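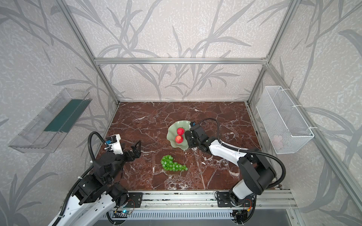

# Come and help us try to break our stopping system (paid, Gedley)

Hi! I run the two-arm bench at Ploltameck, in the back half of the Ternstead building in Gedley, and I'm looking for people to come in and use it while I watch what you do when it misbehaves. You don't need to know anything about robots. I'd honestly like a few people who've never been near one.

The work itself is pretty gentle. You sit in front of the bench, you hold a pair of handles, and the arms copy your hands. You move fruit on and off a dish. Between goes you lean in and put everything back by hand so the next go can start, and that leaning in bit is the reason for this whole call.

## What went wrong

In February we had an arm move while somebody's hand was inside the bench.

The operator had finished a go and tapped the pedal to pause, which is what we'd taught everyone to do. The screen said PAUSED in big friendly letters. They reached in to pick up an apple and the right arm swung down and across, pinned their hand against the tabletop and stayed there, pushing, until the person at the next desk got to the power switch. Bruised knuckles and a very sore thumb, a smashed dish, and a lot of swearing (mostly mine). They were checked over that afternoon and nothing was broken, but I felt sick about it for days and I still don't like thinking about it.

I've since pulled it all apart, and there were a few things stacked up:

- The pause was only ever a software pause. It told the program to stop sending new positions, but the motors stayed live.
- A worn connector on the right arm had been dropping out for a moment at a time. When the shoulder motor came back, it went for the last position it had been given, at full speed. We'd seen little twitches before that and written them off as noise. We shouldn't have.
- The stop button was behind the operator's chair. I put it there. It seemed sensible when the bench was always run by two people, and then we started running it with one and I never moved it.

We shut the bench for repairs straight after. The connector's been replaced, the shoulder now comes back limp after a dropout, and there's a proper hardware cut to the motors with a button on each side of the seat. Cutting the power has its own problem, mind you: an arm with no power sags, so you can't just chop it with your fingers underneath. We've got a rest pose for that, and a light that tells you the arms are parked and dead.

## Why I need you

I know where the buttons are. So does everyone here. We've all practised it so much that we're useless for finding out whether it makes sense to a normal person who's a bit tired and thinking about lunch.

What I want to know is whether you look at the light before you reach in. Whether you go for the button or the pedal when something odd happens. Whether the rest pose is so slow that you get fed up and skip it (I suspect it is, tell me!). If you do the wrong thing, that's useful to me and you won't be in any trouble for it.
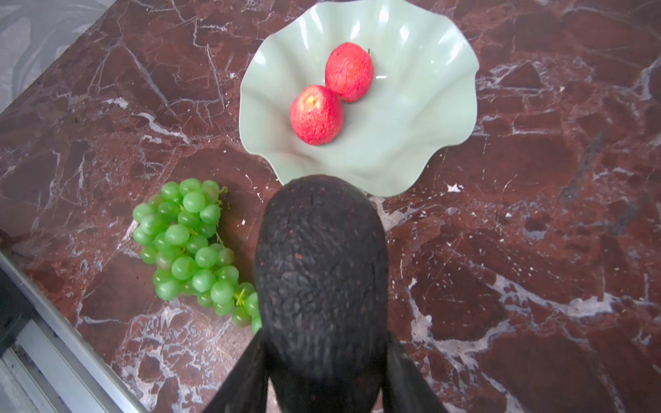

*Apples in the dish, grapes beside it, from a wrist camera.*

## What a session is like

You'll come in for 2 hours. We start with a walk-through of the bench with everything off, then you get a good long play so you're used to the handles. People tend to find the grapes a pain, so don't be discouraged if the apples go well and then you spend ages chasing a bunch across the marble.

After that you work through a set of goes at your own pace. At some point I'll trigger a pretend fault. It might be a frozen screen, a light that's the wrong colour, or an arm that stops following you. I won't tell you when, but I'll tell you now what I *won't* do: I will never make an arm move towards you on purpose, and I will never fake a fault while your hands are inside. For these sessions the motors are also turned right down, and I'm sitting next to you with my own cut-off the whole time.

We finish with a cuppa and a chat about what was confusing. I'll record the bench and your hands, plus my notes. Your face isn't recorded. If you'd like your recording wiped afterwards, say so and it's gone.

## Who I'm after

I've got room for 15 people, all adults. I'd love a mix: left-handers, people with big hands and small hands, people who wear reading glasses, people who hate computers. You do need to be able to:

- sit at a bench and use both hands
- see the indicator light and tell when its colour changes (if you're colour blind, please get in touch anyway, I'm setting up a separate session for that)
- take off rings, bracelets and lanyards, and tie long hair back

Please give this one a miss if you've got a hand or wrist injury at the moment. And if you've worked on the bench before, sorry, you already know too much.

## Pay and getting here

It's $70 for the session, paid on the day, and you get the lot even if you decide to stop early. You can stop whenever you like and you don't have to give me a reason.

We're on the Panicker Street side of the building. Use the roller door, the front entrance is another business and they're getting sick of redirecting our visitors. There's parking for 4 cars, otherwise it's street parking. The bench room is on the ground floor with no steps.

## Putting your name down

Drop a note in the box by the roller door or ring the Ploltameck front desk and ask for the bench. I need your name, a phone number, which hand you write with, and whether mornings or afternoons suit. Names in by September 13, 2019 please.

If you'd like to read the write-up of the February accident before deciding, ask for that too and I'll post you a copy. It's a bit dry, and it has my hand-drawn diagram of where the button used to be.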